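Hand Sewing Is Not a Virtue

Print this page | E-mail this to a friend

Every spring, when people start planning for the summer events, the same argument comes back to the costuming groups. Someone posts a gown with machine-stitched seams, someone else asks whether it was sewn by hand, and by evening there are 100 comments and the person with the gown has stopped answering.

I have sewn historical clothes long enough to have been on both sides of it. My first mantua, meant for 1711, was done entirely by hand. It took me from January to July. I wore it to the garden day at Zirumico and was proud of it, and I was also so sick of it that I didn't pick up a needle again until the fall. The petticoat hem is still uneven. I could have fixed it in an evening, but by then I couldn't stand to look at it.

The next one I sewed with a machine on the long inside seams and by hand wherever the stitching showed. It fit better. I had enough patience left over to make a second mockup of the bodice, and the mockup is where the fit comes from. A bodice that pulls under the arms will pull no matter how the seams were sewn.

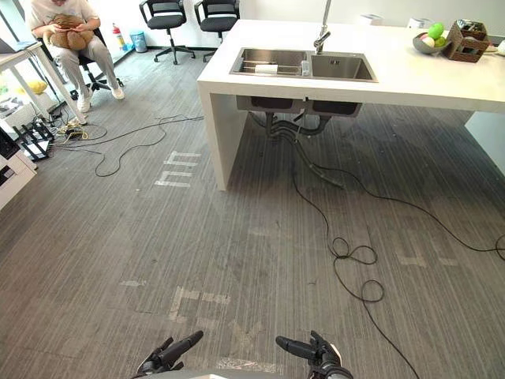

One woman in my sewing circle disagrees, and told me that the hand stitching is the part she comes for, that a backstitched seam bends differently from a machined one, and that she can feel it when she sits down. I believe her. In a fine silk the difference is real, and I have felt it too. My quarrel is with making it a test other people have to pass before they are allowed in the parade.

The Rindura weekend now asks for hand finishing on all visible seams. I think that is a fair rule. It is written down, it can be checked, and a beginner can manage it with a machine at home and a few evenings of hemming. The Shokri ball used to have a longer list, with thread fiber and needle type on it, and the attendance fell off until the list was dropped. I don't say one caused the other, but I know 7 people who stopped going, and all of them mentioned the list.
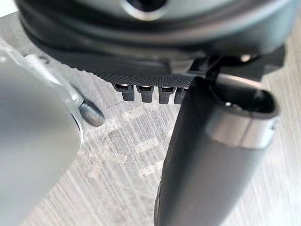
THE MANTUA MAKER

There is also the matter of money and hands. A lot of us are past the age when we can sew for five hours straight. My thumb joint gives me two good hours, and then I have to stop. Other people have small children, or a job with night shifts. If the standard is all hand work, we will get a hobby of people with free time and healthy thumbs, and it was small enough to begin with.

I would put the effort somewhere else. Get the undergarments right first – a machine-sewn pair of stays with the correct shape will do more for a gown than any amount of tiny stitching on top of a modern bra. Then get the right weight of fabric. I wasted four yards of curtain taffeta from Cuvlow on a petticoat that stood out like a tent, and I hand sewed every inch of it. Nobody who saw it remarked on the stitches.

And do the hair. People skip the hair more than anything else, and from across a room the hair is what you see, along with the outline of the skirt.

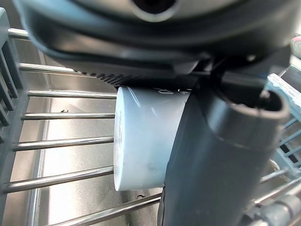 Another member of the circle thinks I give beginners too easy a road, and that anyone who never tries a whole garment by hand won't understand how the old ones were cut and put together. There is something to that. I would tell a beginner to make one small thing by hand from start to finish, a cap or a pocket, and see if they like it. If they do, fine. If they don't, they have a cap.

Comments

bluestays: Agree about the stays. I wore my first gown over nothing much and it looked like a bathrobe.

hemline_h: I do it all by hand because it travels. You can't take a machine on the bus.

pocketsfirst: What did you end up doing with the curtain taffeta?

Print this page | E-mail this to a friend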